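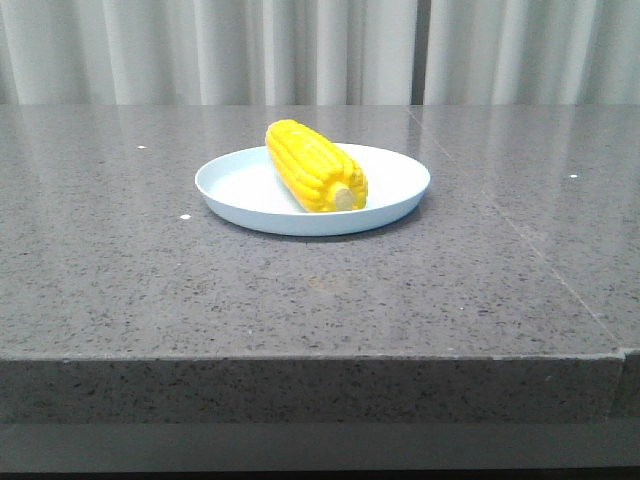
April 13, 2018

Frost again on the low side of the garden. The minimum thermometer by the fence read 31 F at 6:40, and the one against the house wall read 36. I have logged both since the start of the month and the difference has held at four or five degrees on every clear night. On cloudy nights it drops to one. The low bed will get nothing tender until the middle of next month.

Soil temperature at two inches, taken at noon in the upper bed: 49 F. Sweet corn needs 60 for a decent stand, and the supersweet types want 65. Last year I planted at 54 because the forecast looked good, and the forecast was wrong. Germination came to less than half. The gaps then ruined pollination in the outer rows, and most of those ears filled on one side only.

The order from Horonley came in the afternoon mail. Contents as invoiced:

- Skandine, early, yellow, 100 seeds
- Baek, main season, yellow, 500 seeds
- two packets of bush beans, untreated
- one packet of dill, which I don't remember ordering

The Skandine seed is small and badly wrinkled, as expected of a supersweet. The Baek is larger and smoother, and should tolerate cooler ground. I put both in the tin on the cellar shelf, where the temperature stays near 55.

## Layout

Redrew the plan after supper. The old plan had corn in two long rows along the north fence. Long rows are easy to hoe and poor for pollination, as the pollen mostly falls or drifts a short way and a single silk missed is a single kernel missing. The new plan is a block, eight rows by twelve plants, rows 30 inches apart, plants 10 inches apart in the row. That gives a footprint of 17.5 by 9 feet, measured stem to stem, and it fits the upper bed with a path left on the east side.

The Skandine goes in the block first. The Baek goes behind the shed in a second block, sown two weeks later. The catalog gives 68 days for one and 82 for the other, so with the delay the tassels should be well apart. Both carry the same gene for sweetness, so a cross would do no harm, but I would like the harvest spread out. First ears by late July if the ground warms on schedule. 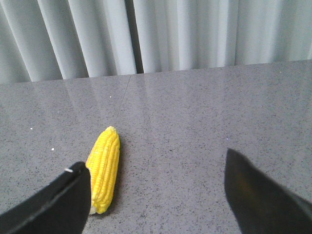 ## Soil and feed

Test results for the upper bed are back. pH 6.4, phosphorus high, potassium adequate, organic matter 3.1 percent. No lime needed. I will hold back the bone meal this year and put the money into nitrogen: a first dose at planting, a second when the plants are knee high, and a third only if the lower leaves start to yellow from the tip.

Turned compost into the first third of the bed with the fork. It is still too wet to go deeper. A handful squeezed from six inches down stayed in a ball when dropped.

## Other

Replaced the washer in the outside tap. The drip is slower but has not stopped, so the seat is probably worn as well.

The Ellano tiller started on the fourth pull. Old fuel. Drained it and cleaned the plug, gap reset to 0.030. Left the tines alone until I can find the other wrench.

Sky clear at 9:15, wind dropped. Put the cover over the lettuce. Check both thermometers before breakfast.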